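Drernov brings two-arm cells to its cord and string sorting room

Press information, November

Drernov, the mail-order supplier of craft cords and trimmings, has moved part of its returns sorting to a set of two-arm bench cells built by the engineering firm Antoniuk. The cells are in use at the Parkik site and run on Ornemine, the control software that Antoniuk supplies with them. The change affects the returns room only. Picking, packing and dispatch stay as they are.

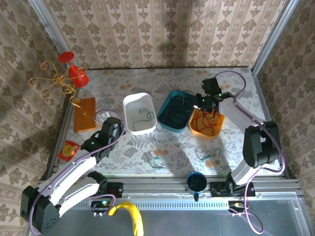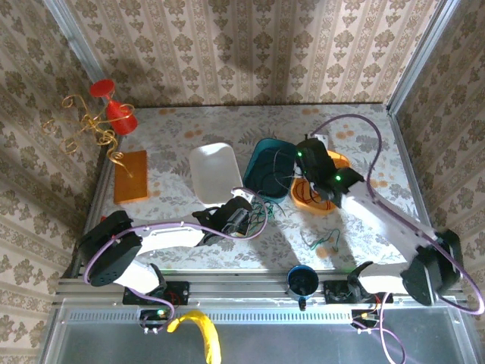 Sorting bench at Parkik, with both arms mounted on the front rail. Photos: Drernov.

Returned goods reach Parkik loose, mixed and often knotted. Until this year each item was separated by hand at a long table, put in a bin by colour and passed on for checking. The work is light, but it is repetitive and keeps the hands and neck in one position for long periods. In an internal survey carried out before the project, staff in the room named it as the task they would most like to share out differently.

Each cell has two jointed arms fixed to an aluminium rail at the front of the bench. Both arms end in a gripper. The two arms can work on separate items or on the same item, one holding while the other draws a strand clear. A person loads the bench, starts the cycle and removes the bins. The cell stops when an item has been tried 3 times without success, and the item is then passed to a member of staff.

Drernov set an acceptance level of 95 per cent correct placement for single strings on a patterned cloth. Patterned coverings were written into the specification at the request of the returns room, as strings are harder to pick out against printed leaves and flowers than against a plain surface. Household articles are also used on the benches during setting-up, so that the software learns to leave alone anything that is not on the job list. The acceptance run covered 3000 placements and was signed off by both companies.

Tangled cords remain manual work. Dark cords in a dark bin are the most difficult case for the present version of Ornemine, and Drernov has not set a date for moving them to the cells.

"The arms take the single strings and we take the knots," said Oksana Pylypenko, returns room supervisor at Parkik. "The day is more mixed now. People spend an hour loading and clearing, then an hour at the checking table, and then they change over. What we had to get used to was the pace. An arm is slower than a practised hand on one string, but it keeps the same speed all afternoon."

No posts have been removed as a result of the project. Of the 131 people employed at Parkik, those who work in the returns room have been given a new job description that includes cell operation, daily checks and basic fault clearing. Training takes place on Friday mornings, in paid time, and ends with a practical test at the bench. Staff who pass move up one pay step. Those who prefer to stay with hand sorting and checking may do so on their existing terms.

The agreement between Drernov and its staff representatives also covers the use of data. Ornemine records arm movements, stops and placements. It does not record which person loaded the bench, and the figures are not used to assess individual work.

"We asked for a cell that the people in the room could stop, clear and restart without calling us," said Vira Hrytsenko, head of operations at Drernov. "That decided the size of the arms, the height of the bench and a good deal of the software. The first layout had the bins too far back and the staff had it changed within a week."

Maintenance is divided between the two companies. Drernov staff check the grippers, cable runs and rail fixings at the start of each shift. Antoniuk is responsible for the arms, the electronics and updates to Ornemine, and visits the site once a month.

The next stage is a trial of mixed string and ribbon on one bench. Results will be discussed with staff before any further cells are ordered.

Notes for editors

Drernov sells cords, strings, ribbons and trimmings to shops, schools and home users. Its returns and checking work is carried out at Parkik.

Antoniuk designs and builds bench automation for small and medium-sized workplaces.

Visits to the returns room can be arranged through the Drernov press office.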